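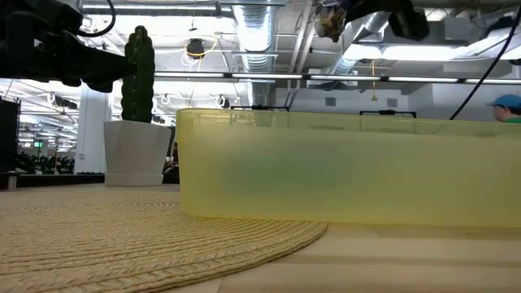 Yellow bin and woven placemat on the table.

Filed under: Crime Fiction / Series Reading

Reading the Tokarz books in order this August, one post per book or so. I'll keep the endings out of it. If you have read them already, please do the same in the replies.

Background for anyone new. Tokarz is a police detective in Flernell, a river port that doesn't exist on any map. The author is Bogumił Pawlak. The English versions are by Irena Wilczyńska, who has translated all of them so far. The publisher is Flurari, a small press. Paperbacks only, as far as I can find.

Book one is The Ferry Clerk. A man who sells tickets at the river crossing stops turning up for work and his employer waits nine days to report it. Tokarz gets the case because he is new and it looks like nothing. The first 50 pages are mostly him walking around town asking where the man ate lunch.

I liked that part more than the plot. Pawlak is good on work. You find out how the ticket office is run, who has keys, what the night shift does when the boats are tied up. Later on, the keys matter.

The weak spot is the wife. She gets two scenes and in both of them she is looking out of a window. I remember thinking the same thing when I read it the first time, years ago, from the library.

Book two, Low Water. The river drops in a dry summer and a car shows up on the mud. Better than the first in almost every way. The wife problem is gone, as there is no wife. There is Wiesława Kaczorowski, who runs the salvage yard, and she has more to say than Tokarz does.

She comes back in books three and five. If you only want to try one of these, start with Low Water. You will miss a couple of references to the ferry and it won't matter.

A reply asked about the surname. Yes, I would expect Kaczorowska in Polish. There's a note at the back of book two. Her character grew up abroad and kept the form that was on her papers. It comes up once, in a conversation at a bank.

Book three is called The Pliletti Account. Pliletti is a shipping insurer with an office above a shoe store. A warehouse burns down and the company pays out very fast. Tokarz wants to know why anyone pays that fast.

This is the one people argue about. It has a long middle section made up of letters between the insurer and the warehouse owner, with no detective in it at all. 117 pages in my copy. I know two people who quit there.

I didn't mind the letters. They are dull in the way real business letters are dull, and then one of them has a wrong date in it. I went back and read the earlier ones again. Took me most of an evening.

My complaint is with the pacing after that. Tokarz catches the wrong date in the next chapter and explains it to his boss for six pages. I had already got there. Most readers will have.

Yutong Shi wrote a long piece on book three for her newsletter and thinks the letters should have been the whole novel. I don't agree, but it made me go back to chapter 20, which I had rushed. She is right that the boss already knows.

Small thing about the editions. The first printing of The Pliletti Account has a page set twice, 121, and the page that should follow it is missing. If yours goes from the dock gate straight into the middle of a phone call, that's why. The later printing is fine.

Flurari sent me the right page as a photocopy when I wrote to them, which was decent. I keep it folded inside the cover.

Book four, Radosław. I was not looking forward to this one. It's the prequel, and I don't usually like those. Radosław Kwiatkowski is the old partner who gets mentioned in the first three books and always in the past tense.

It covers one winter, before Tokarz moves to Flernell. The two of them are looking into thefts from a rail depot. Coal, mainly, then copper. Nobody dies until very late. It's the shortest of the lot and I read it over two nights.

What works is that Kwiatkowski isn't especially likable. In the earlier books Tokarz talks about him as if he were the best cop who ever lived. When you meet him he's lazy about paperwork, he borrows money, and he's good in a room with a scared witness. You can see what a younger man would have admired.

The depot scenes are cold and slow and I could have used more of them. The chapter at the sister's apartment could go. It's there to set up something in book five, and it reads that way.

Someone asked whether to read it first because it comes first in time. I would say no. Read it fourth, where he put it. The last chapter leans on something you learn in Low Water.

Book five is The Harbor Tax. I'm halfway through so this is a partial report. Kaczorowski has sold the yard. Tokarz has a bad knee and a new commander he can't read. A tax inspector has been found in a locked customs shed and the shed has been empty for a year.

Longest by a good distance. If you add up all five in my editions you get 1,515 pages, and this one feels like half of that. It isn't, I checked.

So far there are too many meetings. There's also a very good scene with a retired pilot who steers by the smell of the sugar plant, and I would put up with several more meetings for another one like it.

On the translation, as a couple of you asked. I don't read Polish well enough to judge it. In English the dialogue is clean and people don't all sound the same. She leaves street names alone and doesn't explain the food. The swearing got milder after book one and I don't know whose decision that was.

My order so far, best to worst: Low Water, Radosław, The Pliletti Account, The Ferry Clerk. The Harbor Tax goes in when I'm done with it.

No word on a sixth in English that I have seen. If you know of one, tell me which title it is, as the Polish ones don't always match.

I should finish by Wednesday and will post the rest then.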